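Right, I've read the Flirnum "One Touch Wardrobe" guide that everyone keeps sending me, and I have questions. Thread, sorry.

The claim: own 18 pieces of clothing, touch each one once between the dryer and the shelf, and you get your evenings back. The guide costs more than most of my shirts did.

First problem. The savings figure is 131 hours a year. I went looking for where that comes from and it's a survey of people who had already bought the guide. They were asked to guess. Nobody held a stopwatch. I'd also like to know what they were doing before that took so long.

Second problem. It assumes a dryer. I live in Flatholm. Half this town hangs its washing on a line or on a rack in the hallway, and things come in when they're dry, which in May means whenever the fog feels like it. You can't do one touch when the jeans need another day and the socks don't.

Third, the 18 pieces. Work clothes count, apparently. Gym clothes count. Winter coat counts. I put my own lot on the list and was over before I got to anything I like wearing.

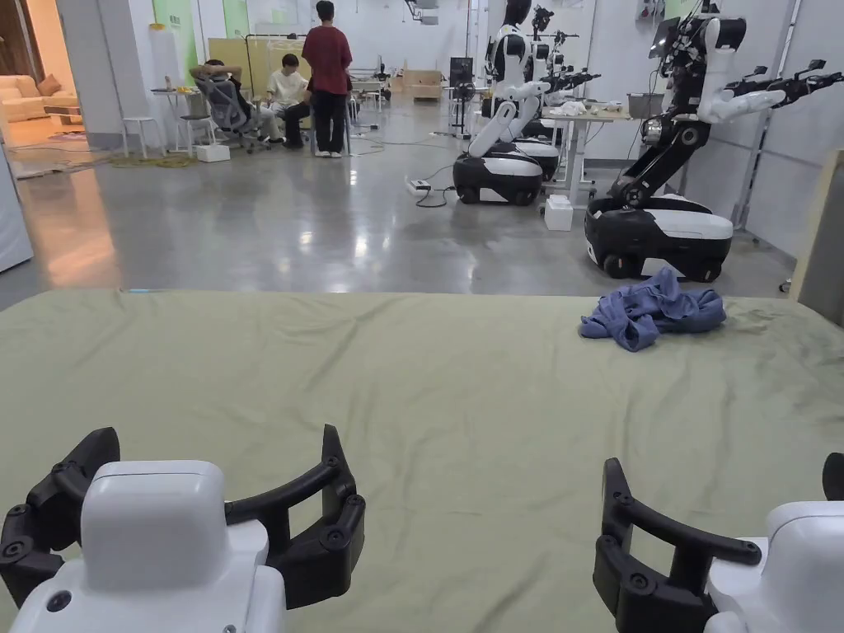
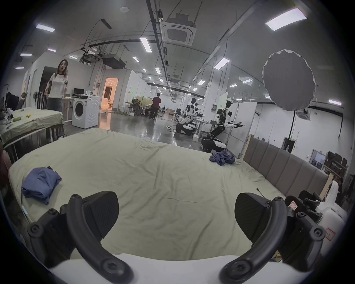
The bit I'd argue with hardest is the folding chapter. Flirnum wants everything folded in thirds and stood on end in the drawer, like files. I've tried it, for 3 weeks, with a drawer from the Cuevas range that the guide says is the right depth. It's lovely until you take one thing out and the rest slump over. What most of us do on a laundry night is closer to the blue clothes on that green sheet in the second picture, one folded and one still in a heap near the back. I'm not convinced the heap is a moral failing. A T-shirt worn under a jumper doesn't care, and the folded one gets the same creases by lunch if you sit at a desk.

Someone replied that folding makes clothes last longer. Maybe? The guide says so too, with no source. My guess would be that hot washes and tumble drying do far more damage than a night in a pile, and the guide has one paragraph on washing temperature and eleven pages on drawers. Guess which of those they sell dividers for.

Knits are the exception and I'll give them that. Don't hang a heavy wool jumper, it grows. Fold it. My nan knew this and she charged nothing for it.

Also the Kila app, which goes with the guide. It wants you to log every wear. Every wear! I lasted until the second morning, when it asked me to rate how my trousers made me feel. They made me feel like I was running for a bus.

A few people have said the guide helped them clear out a spare room, and fair enough, good on you. Getting rid of stuff you don't wear does help. I just reckon you could do that with a free afternoon and some bags for the op shop.

Someone asked if I'd read the reviews. Yep, 3000 of them according to the sales page. I could read nine. All nine were five stars and two used the same sentence about "reclaiming my mornings". I thought it was the evenings we were getting back.

What I've kept from it: put the socks away first, because they're the thing that goes missing. Wash less often if it isn't dirty. That's my lot.

For those asking about refunds, you have to email them and the guide has to be "unread", whatever that means for a PDF. I've sent mine in. Will post here if they answer.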